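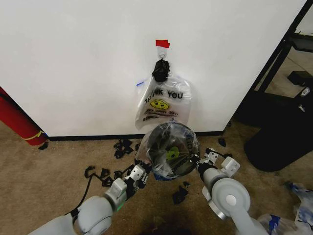

Evie Bellamy reckons we should stop grumbling and give the compostable bags a fair go, and her letter last month put the case well: they hold a week of peelings, they don't smell, and the food caddy stays clean. Fine. I have used them since August and I agree about the smell. What I doubt is the word on the packet.

Compostable where? I put 2 of them in my own heap and turned it every week. By the end of October both were still there, a bit limp, with eggshell inside. The small print on the Zitik roll says "industrial conditions", and my heap behind the shed is not that. The Flornelis ones don't say anything at all beyond a picture of a leaf.
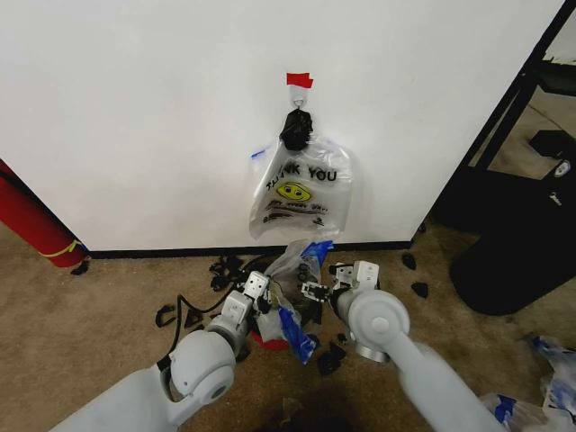

Carrier bag on a hook, "THANK YOU" and a smiley face.

Then there is the matter of where the caddy waste goes. Ashour, who hold the collection contract for our side of town, told me by e-mail that any bag is "removed at the front end" before the food goes in. I asked what happens to the bags after that. I have had no answer. If they are pulled out and burned, we are paying extra for a green bag that ends up in the same place as a bread wrapper.

A roll of 40 costs a good deal more than plain liners, and newspaper costs nothing if you still take one. I went back to newspaper a fortnight ago. It leaks if you put teabags in first, so put them in last.
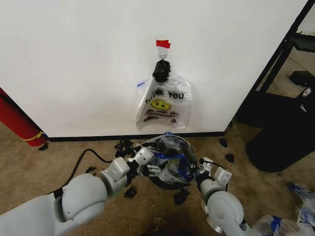
What about the old carriers?

The Surnulura shop has a return bin by the tills for soft plastic, and people do use it. I would like to know what share of it gets made into anything. The poster says "every bag counts" - which tells me nothing - and the girl on the desk was kind but had no idea either.

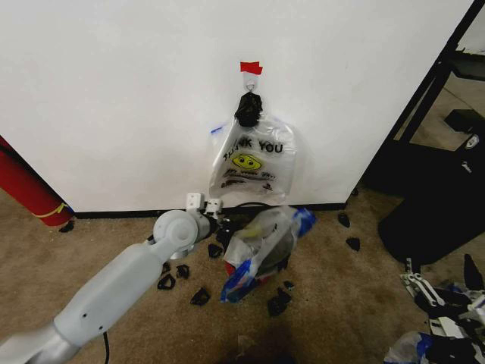 My own habit is duller. I keep carriers until they split, and I say no to new ones when I remember to. Perhaps I save 5 a month. If the council wants 500 households to switch liners in the spring, it could begin by printing where the bags go, in plain words, on the side of the caddy. Replies to the usual address, and Evie is welcome to the last word if she can get one out of Ashour.

Print this item
E-mail to a friend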